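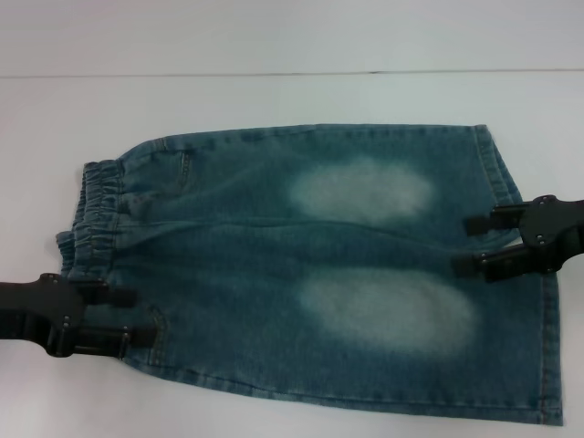 Elastic-waist denim, laid out full length on the white table, waistband to the left.

Workshop notebook, August. Saturday, started 8:40

Sorting and folding the children's denim for the Stumance order. The last delivery from Bunden came to 310 pieces in mixed bags, sizes not separated, and I want the folding standard settled before we touch the rest. At the moment two of us fold them in half and the others fold in thirds, and the stacks don't sit together on the shelf.

Began with the short elastic-waist style. It's the awkward one. The waistband gathers up and won't lie flat, so the top of the stack grows faster than the bottom and by the tenth pair it leans. The long jeans with a flat band don't do this.

What I tried this morning:

Method A. Lay flat, waist left, one leg over the other along the middle, then fold hem to waist. Quick. The thick part of the band ends up on top of the hems and you get a wedge. Stack of ten leaned to the waist side.

Method B. Same start, but bring the waist in first, a hand's width past the pocket seam, and then the hems over it. The gathers are inside the fold and the outside edge is clean. Stack of ten stood up fine. Slower by a little, though I expect that goes away with practice.

Method C. Roll from the hem. Looks tidy for a minute and then the elastic opens it again. Not worth writing more about.

Going with B for everything with elastic. Flat-band jeans stay as they are, folded in thirds.

Notes on the laying out, which matters more than the fold:

Pull from both ends before folding. If the length isn't drawn out first, the creases from the bag get folded in and they're still there when the shop unpacks. Pull gently at the waist end. The elastic gives, and if you stretch it hard while the hem is held down you end up with a different length each time.

Line up the leg openings before you do anything with the waist. The upper leg likes to slide and sit at an angle to the one under it. On this style the hems are short enough that a small twist shows.

The faded patches on the legs are useful as a guide. They don't match exactly from one leg to the other, so don't try to line up the patches themselves. Use the hem. But if a patch lands right on the fold it makes a pale stripe along the edge of the stack, and with method B it mostly stays off the edge. 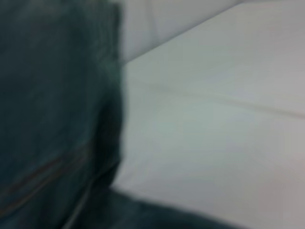

Close on the denim. Double line of stitching across the lower part.

Seams. Went over the topstitching on the first bag while folding, since it's in your hands anyway. Checking the pocket curves and the hem, both sides. Things to pull out: skipped stitches longer than a fingernail, loose ends that run when tugged, a double line where the two rows cross. Loose ends that don't run can be snipped and the piece goes back in the pile.

From the first bag, 41 pairs, I put three aside. Two were hem problems and one had a pocket corner not caught down. They're in the gray tub under the window with a slip in each. Please don't put anything without a slip in that tub, I spent ten minutes on Thursday's leftovers trying to work out what was supposed to be wrong with them.

The rust-brown thread is hard to judge under the ceiling tubes. It looks much the same as the cloth in the shaded part of a fold and you can run straight past a gap. Opening the fold flat helps. So does running a thumb along the row – you feel a skipped stitch before you see it.

Shelf count. A shelf in bay 4 takes 276 pieces folded by method B if the stacks are ten high, with a short row at the front. I had over 300 on the same shelf last month, but those were flat-band and packed tighter than I'd like. Ten high is the limit for the elastic ones. At twelve they press into each other and the bottom pair comes out with the gathers printed on it.

Labels. Gradano sent the new size stickers and they lift off denim after an hour or so. Tried them on the inside of the band, same result. For now a paper slip around the stack, size written large on the waist side. Job number is 2132, write it on every slip and not just the top one. I've asked Admasu whether they still do the woven loops we had in spring – no answer yet.

Stopped 12:15. Left to do:

- bags 2 to 7, same style
- refold the two stacks on the end shelf that were done by method A
- measure the band width on the larger sizes, the hand's-width rule may come out too short for them
- more slips, we're down to half a pad
- move the lamp from the cutting table and see if the thread is easier to check with light from the side

If the bigger sizes don't work with B I'll note it on the next page and we can decide then.

Filed under: Workshop notes / Folding and stock

Recent entries
Bay 4 shelves, new spacing
Lint on dark cottons
Stumance order: bag list and sizes
Which pencils mark denim
Sticker test, first round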